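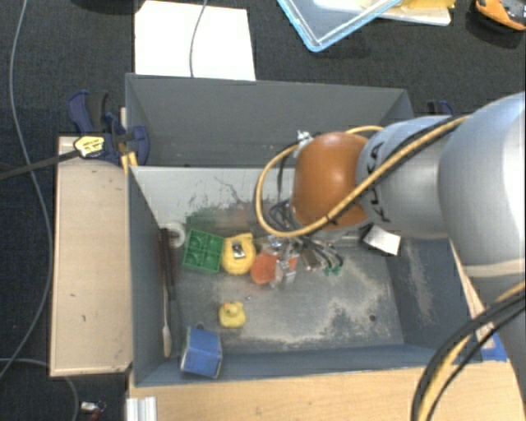 Stiteo opens orders for Plumeria bin-picking kit

May 16, 2023

Stiteo has started taking orders for Plumeria, a kit that lets an existing industrial arm pick mixed items out of a bin. The company had been supplying it to a small group of pilot customers since October.

The kit includes a gripper, a mounting plate, a controller and the picking software. Buyers supply their own arm. Stiteo says the first release works with arms from 6 manufacturers, KUKA among them, and that more will follow by software update.

Plumeria is meant for small shops and returns desks where no two items in a bin are alike. Stiteo's own test bins hold household and workshop goods, including a roll of tape, a rubber duck and a blue box. The software does not need a model of each item beforehand. It picks a grasp point, tries it, and moves to another item if the grip fails.

In acceptance tests run by the integrator Schnyder, the kit made 2852 pick attempts over two weeks. Schnyder has not released the success rate but said most failed attempts involved flat items lying against a bin wall. Stiteo said an update for wall picks is in testing and will be free to anyone who has bought the kit.

Cables and air lines are routed along the outside of the arm, and customers need to leave slack for wrist rotation. The manual gives a minimum loop size for each supported arm. Installation takes about 100 minutes on an arm that is already in service, according to Stiteo, plus calibration each time a bin is moved. The bins have to be fixed in place; clamps are enough.

Schnyder will handle installation and repairs. Unis, which distributes the kit, is renting it for 2000 dollars a month with a three-month minimum. A purchase price is available on request. Orders placed now ship in eight weeks.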